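Stitard 2073 Marble-Effect Wall Panel
Interior cladding, light gray, matte

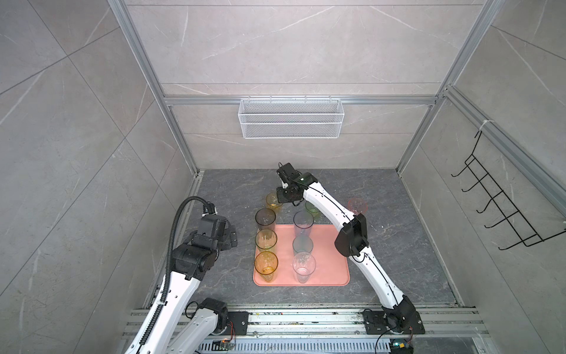 The 2073 is a rigid panel for lining utility rooms, workshops and shower surrounds. It is supplied square-edged and may be fixed with adhesive or mounted on a subframe.

Thickness: 4 mm
Finish: light gray with white veining
Substrate: mineral core, sealed on both faces
Carton: 7 panels
Adhesive: Tarkora neutral-cure or equivalent

Walls must be flat, dry and free of loose paint. Leave a gap at all internal corners and fill with Illico sealant – do not use acid-cure silicone. Cut with a fine-tooth blade, face up. Holes for brackets and hooks should be drilled oversize and sealed before the fixing goes in.

Clean with mild soap. Abrasive pads will dull the surface.

Color varies slightly between batches. Order all panels for one room together.

Lead time is about 4 weeks. Trade orders: Ximena Escobar, Bustos sales desk. Orders received after noon are entered the next working day.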